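### 3.2 조리대 위의 물건과 손이 닿는 면

이 절은 쓰면서 제일 재미있었던 부분이라 조금 길어질 것 같다. 나는 처음에 부엌 정리를 '수납장 안'의 문제로만 봤다. 그런데 Wasach 기록 2458건을 다시 읽다 보니 사람들이 정작 투덜거리는 곳은 조리대 위였다(이걸 왜 이제야 알았을까!). 그중 927건이 조리대나 식탁에 '잠깐' 올려 둔 물건 이야기였고, 수납장 안쪽을 다룬 것은 174건뿐이었다.

그래서 분류표를 다시 짰다. Pundiden 분류는 물건을 재료별로 나누는데, 나는 이게 영 불편했다. 같은 식탁에 시리얼 상자와 봉제 장난감 과일이 나란히 놓이면 하나는 식품, 하나는 완구로 갈라져 버린다. 치우는 사람 입장에서는 둘 다 그냥 '지금 식탁에 있는 것'인데 말이다. 결국 내 표에서는 칸을 5개로 줄이고, 물건이 놓인 면을 먼저 적은 다음 물건 이름을 적었다. 접시 위에 있으면 접시도 하나의 면으로 쳤다. 도마도 마찬가지다. 도마는 도구이면서 동시에 무언가를 올려 두는 자리라서, Caputo 방식으로 적으면 같은 도마가 두 번 나오기도 한다. 나는 한 번만 적었다.

또 하나 욕심을 낸 것이 세로면이다. 문짝과 패널, 거기에 달린 봉이나 손잡이 같은 것 말이다. 조리대 높이 근처에 있으니 물건을 옮길 때 신경이 쓰이는데, 정리 연구에서는 거의 빠져 있다. 그림 3은 같은 곳의 가로면과 세로면을 보여 준다.
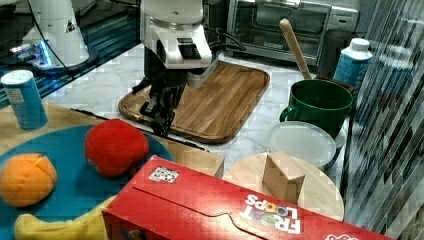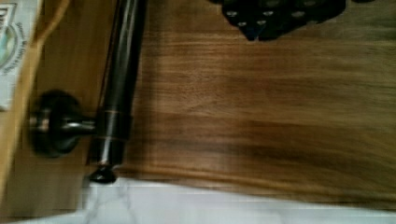 **그림 3.** (위) 나무 상판에 놓인 청록색 접시와 봉제 토마토·오렌지·바나나, 눕혀진 FROOT LOOPS 상자, 흰 대리석 조리대의 나무 도마. (아래) 나무 패널에 브래킷으로 고정된 검은 금속 봉.

다시 분류표로 돌아가면, 면을 먼저 적는 방식에도 귀찮은 구석은 있다. 상자 하나가 두 면에 걸쳐 있으면 어디에 적을지 매번 고민하게 된다. 나는 넓게 닿은 쪽을 골랐는데, Matum 지침은 사람에게 가까운 쪽을 고르라고 한다. 두 방식으로 한 번씩 다 적어 봤더니 작은 물건에서는 거의 차이가 없었고, 큰 접시나 쟁반에서 의견이 갈렸다. 이 차이는 4절에서 표로 따로 다룬다.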